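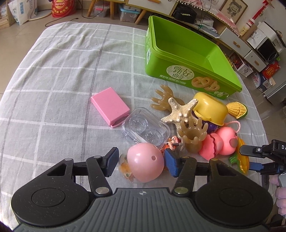
Steltutbridge, May 17, 2023

Search tickets Go

Pink ball again! I had it between the blue pads and the left finger felt a hair slow closing, same as I wrote up in November (Roman, that one's still open). Swapped the pads, ran 11 more picks, no change, so my money's on the pivot screws. Could Mureleck send 2 spares?

Also, since we quit sorting by hand my wrists are great, but I miss chatting with Austra across the table. Now we're both watching fingers all shift! Can we get a break that overlaps?

Lucyna W.

2 comments | 0 shares

Recent tickets
Left finger slow to close
Heltetov login loop
Break schedule, sorting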